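Jorkdale Social Room – minutes of the Wednesday get-together

Present: Gwenllian Mostyn, Bent Thorlacius, Drahomíra Kopecký, Do-yoon Woo and me, Eduard Zeman, holding the pen again. We started at 6:40 with the kettle already on.

Last minutes: fine, apart from Bent's name, which I spelled wrong twice. Sorry, Bent!

Money: we have $223 left in the snack fund after the March order. Drahomíra wants to keep 50 of that back for paper goods and we all said yes pretty quickly.

Cupboard key: Gwenllian has changed the code on the key box. The old one (2227) no longer works, so please stop trying it and then calling her at dinner time.

Room divider: I like the woven one and said so at some length. Do-yoon finds it a bit wobbly to move and would like two people on it whenever it gets folded up. Agreed.

Snack table: this took most of the evening. Do-yoon wants drinks and snacks sorted into separate groups, Bent would happily leave everything mixed so people have a rummage – and I'm with Bent, for the record. Gwenllian asked that bottles stand up whenever there's space. We'll try Do-yoon's way for two meetings and then talk again. 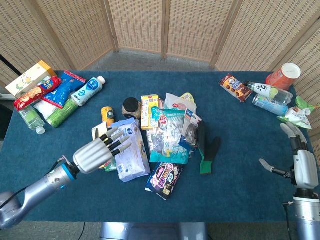 Snacks and drinks on the teal-blue cloth, tissues at the back corner.

The felt cloth stays, by four votes to one. Drahomíra would still prefer something she can wipe down, and she's going to ask at Kuruc what a wipeable one costs.

To do: Bent to bring cups. Drahomíra to call Kuruc. Me to type this up before the weekend (done!).

We wrapped up at 8:15, and Gwenllian locked up.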